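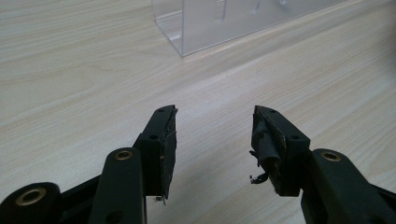
Last updated: 11/08/2019

Guides > Around the House > Paper and Print > Table Signs

How to Write and Set Up a Table Sign People Will Read

I have been making little table signs for longer than I care to admit, first for bake sales, then for my sister's wedding, and for the past few years for the summer craft fair in Fultidcombe, where every July I end up lettering signs for half the hall. A good table sign is a small thing, but it saves you from answering the same question all day long. You don't need much to get going: a sheet of decent paper, a marker or a printer, and something to hold the sign up. I'm very fond of a plain clear acrylic stand on a light wood-grain tabletop, with nothing else crowding it, and if you can start with a cleared table like that, you'll find it much easier to judge your sign when you get to the last step.

Decide what the sign has to say

Before you touch a marker, write down the one question you expect to hear most. At a bake sale it's the price. At a guest book table it's "Do I sign anywhere?" Your biggest words should answer that question, and everything else can be smaller or can go away completely.

My friend Tiruwork Gebremichael sells hand-dyed yarn, and her first sign had 164 words on it (I counted, with her permission, and we both laughed). We got it down to 19. It gave the fiber, the price and the fact that she takes cards, and she was very happy with it!

Pick your paper

Ordinary printer paper will do for an afternoon, but it curls and you can see your fingers through it. I like 80 lb. cover stock, which you can find at any office supply store, often by the single sheet if you ask nicely at the counter. White or cream is easiest to read. If you have your heart set on a dark color, use a paint marker and give it a good long while to dry before you slide it into anything.

Lay it out

Cut your paper to size first, and do this before you write a word — I have ruined more nice lettering with a paper cutter than I have with spilled coffee. Then:

1. Pencil a light border half an inch in from every edge. Keep all your words inside it.
2. Write the main line in pencil, as large as will fit comfortably.
3. Add the smaller lines below, leaving a gap at least as tall as the small letters.
4. Prop it against a wall and walk to the other side of the room. If you can't read the main line, make it bigger.
5. Go over everything in ink, let it dry, and erase the pencil.

If you're printing, the same steps apply, only with less erasing. I use a plain, sturdy typeface for the main line and save the curly ones for names. Print one in draft mode first and check the spelling out loud. I once printed a whole stack of "Homade Jam."

Put it in the holder

Wipe the holder with a soft, barely damp cloth and dry it well. Skip the glass cleaner, as the kind with ammonia can cloud acrylic over time. Slide the paper in slowly, holding it by the sides, and tap the bottom edge so it settles straight. If it's a snug fit, trim a sliver off one side and try again.

Check it in place

Set the sign where it's going to live and then go stand where your visitors will stand. Look for glare, especially near a window or under a strong lamp. Turning the holder a little to one side usually takes care of it. Sit down and look again if people will be sitting. Then put your goods out around it, tallest things toward the back, and tuck a spare copy of the sign under the tablecloth or in your bag.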